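Rorkar Opens Manipulation Data Floor to Visitors, Shows Hand-Held Gripper Recording

Open day covers tabletop and floor-level tasks; next session planned for November

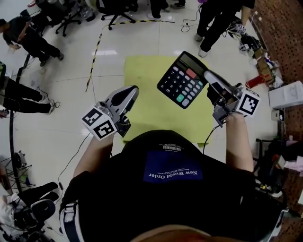 An operator holds a calculator in the right-hand gripper above the task mat during the Rorkar open day.

June 3, 2025 — Rorkar, a supplier of recorded manipulation data for robot training, held an open day at its Yeo site for equipment buyers, integrators and technical staff from local manufacturers. The program consisted of live recording sessions, a review of the data processing chain and a question period with the engineering team. A total of 54 visitors attended.

The sessions were run with Grosineo, the company's two-handed recording kit. An operator holds one gripper in each hand and performs a task directly, with no robot arm involved. Cube markers with printed square patterns are attached to the grippers and are used to recover the position and angle of each hand. Gripper opening is logged on the same clock as the video.

Work at the open day was carried out on a square mat laid on the floor. The tasks used small office and household objects and were divided into 3 groups: pick and place, handover from one gripper to the other, and reorientation of an object before it is set down. Visitors followed the work from beside the mat and were able to compare the operator's movements with the processed tracks shown later in the day.

The handling of flat, rigid objects received the most attention in the question period. Items of this type offer a narrow gripping edge and tend to rotate between the fingers when lifted off-center. Rorkar records them at several grip points and keeps attempts in which the object slips, with a separate label, so that customers can include or exclude them in training.

The company also presented its checking procedure. Each recording is tested for marker visibility, dropped video and clock drift between the left and right grippers. Recordings that fail any test are flagged and reviewed by a second operator. Of the tasks in the current catalog, 49 have completed this procedure and are available for delivery. The remainder are scheduled for review over the summer.

Rorkar uses the kit to supply training data to Rakodora, which builds two-arm workstations for light packing and sorting. Under the present agreement, Rorkar delivers a new batch of recordings every two weeks, and Rakodora returns a list of tasks on which its workstations need further examples. The most recent list asked for more work with objects that have buttons, lids or other raised parts on one face.

A second open day is planned for November at the same location. It will add a hands-on period in which visitors may operate the grippers after a short briefing. Places in this part of the program will be limited to 12, and registration will open through the company's website.

About Rorkar
Rorkar records, checks and supplies two-handed manipulation data for companies and laboratories developing robotic handling systems. The company operates from its Yeo site, where the Grosineo kit is also assembled and serviced.

Media inquiries
Rorkar Press Office, Yeo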